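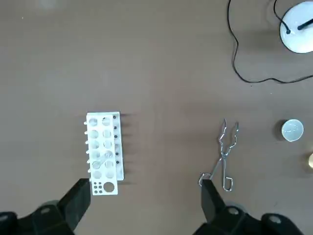 Careers > Laboratory Support > Bench Technician

Bench Technician, Glassware and Small Apparatus

Reading time: 3 minutes
Last updated: May

Caltell is hiring one bench technician for its teaching and trials laboratory at the Zindorden site. The post covers the setting out, checking, cleaning and storage of small apparatus: test tubes and racks, crucibles, tongs, evaporating dishes and similar items. It is a hands-on post with very little desk work. The technician reports to Thảo Mai, laboratory supervisor.

Background

The laboratory prepares benches for two groups of users. Trainees from the Flovis program work through a fixed set of heating and weighing exercises. Staff from the Võ materials group use the same benches for short trials and need a different layout. Both groups expect the apparatus to be on the table, clean and complete, when they arrive. At present this work is split among people with other duties, and the changeover between layouts takes too long.

Duties

Set out benches from a printed layout card before the first session, which starts at 8:30 a.m. A standard heating layout consists of a test tube rack, glass tubes, crucible tongs and a small white ceramic crucible or dish, placed directly on the tabletop.

Inspect glass tubes for chips at the rim and scratches along the wall. Clear glass is hard to see against a white plastic rack, particularly when a tube has been laid across the top and not stood in a hole. Every rack is checked by hand as well as by eye before it is moved.

Check that racks are correctly assembled. Our racks are built in tiers, with a perforated upper plate over a base. If the two are out of line, a tube may not seat properly. The technician squares the tiers before use and reports any rack that will not stay square. The side pegs are to be wiped down along with the plates.

Check tongs for free movement at the pivot and for jaws that meet. Wire tongs bend in use. Slightly bent pairs are straightened in-house; the rest are withdrawn and logged.

Wash, rinse and dry ceramic ware. Crucibles are returned to the shelf only after they have cooled fully and been weighed.

Maintain the stock record. The store holds 336 glass tubes and 472 other items, each with a shelf code. A partial count is made every month and a full count twice a year.

Prepare replacement orders for approval. The technician does not place orders directly.

Requirements

— One year of work in a laboratory, pharmacy, dental workshop or commercial kitchen, or a completed course in laboratory practice.
— Good close vision, corrected if necessary, and steady hands.
— Ability to follow a written layout exactly and to note any departure from it.
— Basic spreadsheet skills.
— Ability to stand for up to two hours at a time and lift trays of moderate weight.

Experience with high-temperature ceramics is useful but not required. Training on the furnace is given during the first month, and the technician does not use it alone until signed off by the supervisor.

Hours and terms

The post is 30 hours per week, mornings only, ending at 2 p.m. including a paid break. It is a permanent position with a trial period of three months. Lab coats, gloves and safety glasses are supplied. Closed shoes are required and are not supplied. Leave may be taken at any time outside the two full stock counts.

Selection

Applicants on the short list are invited to a practical test and a short interview on the same morning. In the practical test, each applicant receives a layout card and a tray of mixed apparatus, sets out one bench, and lists any items that should not be used. Some of the items on the tray are faulty. Marks are given for accuracy and for the written list; speed is recorded but carries little weight. Applicants may handle everything on the tray and may ask for a lamp or a magnifier.

The interview covers past work, handling of breakages and record keeping. There is no written exam.

How to apply

Send a resume and a cover letter of one page to Thảo Mai, Laboratory Support, Caltell, Zindorden site. The letter should describe one piece of equipment you have looked after and how you checked its condition. Certificates are not needed at this stage — they will be requested from short-listed applicants only. Applications stay open until the end of the month, and all applicants receive a reply.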